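3. Collecting the demonstrations

3.1 What we wanted from the data

Most of what our policy knows, it knows from watching. That makes the collection stage the heart of this work, and we were happy to spend far more time on it than we had planned. The full set holds 623 demonstrations of tabletop kitchen tasks, all of them recorded with a single arm working over a white table, and all of them driven by a person from start to finish. We call the set Drikden, after the recording software that grew up alongside it.

Our first attempt, in January, was tidy to a fault. Every object went back to the same spot between episodes, the operator took the same path each time, and the resulting policy was very good at one table and hopeless at any other. Move a cup by the width of a hand and the arm would close its fingers on air. We threw that batch away and started over with a simple rule: the table should never look quite the same twice.

3.2 Operators and teleoperation

Two operators recorded all of the episodes. Both had practiced until they could finish 40 episodes in a row without stopping the arm for safety, and none of the practice episodes are in the set. We had expected their styles to blend together over time. They did not, and we are delighted about it! One operator approaches an object high and drops straight down; the other comes in low and slides toward the grasp, correcting as she goes. A policy trained on both sees more ways of getting to the same place, and it recovers better when the first try is a little off (see Section 5).

We asked the operators not to restart an episode after a small mistake. If the gripper bumped an object or took hold of it badly, they were to fix it and carry on. These repairs turned out to be some of the most useful seconds in the whole set. Khan, our earlier baseline, was trained on clean episodes only, and it had no idea what to do once something had rolled or tipped.

3.3 Changing the table

Before each episode, the collection script drew a target object, a place to put it, and a handful of other objects to leave lying on the table. The operator arranged these by hand. We gave no exact positions — people scatter things in a more lifelike way than our random number generator did, and they do it faster. The only limits were that the target had to be within reach and that nothing could be stacked so high that it hid the gripper from the overhead view.

The extra objects matter a great deal. A bare table teaches the policy that anything with color is the target. A crowded one makes it learn to pick out the right thing from the instruction, and to plan a path that leaves the rest alone. Small round items were especially helpful here, as they are easy to knock and quick to punish a careless sweep of the wrist.

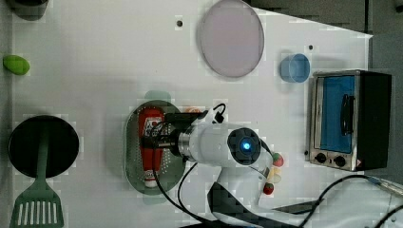 Figure 2. Overhead view of the workspace, with the gripper holding a ketchup bottle on its side in a perforated steel tray. Pieces of fruit, cookware and a toaster oven share the table.

How many demonstrations does a new object need before the policy can handle it? In our tests, far fewer than the first object of its kind needed, though the number depends on how closely its shape and size match something already in the set.

3.4 Labels and checks

Each episode carries one short written instruction, entered by the operator before the arm moved. Afterward a second person watched the recording at double speed and marked the moment of first contact, the moment of release, and whether the end state matched the instruction. Episodes that failed this check were kept, with a flag. We leave them out when training the main policy and use them in Section 4.3 to train the success detector, where they are worth every bit of disk space they take up.

Timing gave us the most trouble. The camera and the arm kept separate clocks, and a small drift between them was enough to make the grasp seem to happen before the fingers had closed. We now line the two streams up at the start and end of every episode and stretch the camera times to fit. The set was frozen on 27 Oct 2022, and all results below use that version.

We thank Mbali Mnguni and Leire Ibarra for their patient work on the labels, and the Pramudine workshop in Irnberg for lending us bench space while we rebuilt the mount.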